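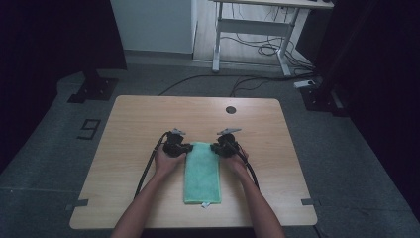
Linen and Cleaning Cloth Inspection -- Sirton Guest House, Forport

Monthly sheet, October. Covers the linen room, both housekeeping carts and the laundry area. Mark each line OK, ACTION or N/A. Comments go under the line they refer to.

1. Linen room

1.1 Door closes and latches without being pushed. ACTION
Latch catches on the strike plate. Plate to be moved down and refitted.

1.2 Shelving fixed to wall, no movement when pulled by hand. OK

1.3 Clearance of 18 inches kept below sprinkler heads. ACTION
Spare duvets stacked too high on the window side. Moved to the lower shelf during the inspection. Line stays open until the next check.

1.4 No items stored on the floor. OK

2. Towels and cloths

2.1 Stock count matches the register. ACTION
Register shows 259 bath towels. Count is short by 14. The Nair annex has not returned its October sheet, so the shortage may be there. Do not reorder until the annex count is in.

2.2 Microfiber cloths and towels separated by color and area. OK

2.3 Microfiber washed apart from cotton, no fabric softener. ACTION
Lint found on 5 pieces from the upstairs cart. Rewash on a warm setting without cotton in the load. If lint remains, downgrade to floor use.

2.4 Care tags attached and legible. OK
Where a tag has worn blank, go by the wash chart on the inside of the linen room door.

2.5 Frayed or stained items pulled from service. OK
Some 13 hand towels pulled -- mostly hem damage. Cut down for rags.

3. Carts

3.1 Casters turn freely, brakes hold on the ramp. OK

3.2 Spray bottles labeled with contents and dilution. ACTION
One bottle on the downstairs cart had no label. Contents discarded, bottle rinsed and relabeled.

3.3 Clean and soiled items kept in separate bags. OK

4. Laundry area

4.1 Dryer lint screens cleared after each load. OK

4.2 Dryer duct connected, no crushing behind the machine. ACTION
Duct on the Dornon dryer is flattened where it meets the wall. Machine to be pulled forward and the duct replaced with rigid pipe. Use the other dryer until then.

4.3 Washer hoses free of bulges and drips. OK

4.4 Floor drain clear. OK

4.5 Gloves and eye protection at the chemical shelf. OK
Only large gloves left -- order medium.

5. Carried over from September

5.1 Light fitting over the folding counter. Closed.

5.2 Lid missing from soiled linen bin. Still open, part on order.

Return the completed sheet to the front office by 4 p.m. and leave a copy in the linen room binder.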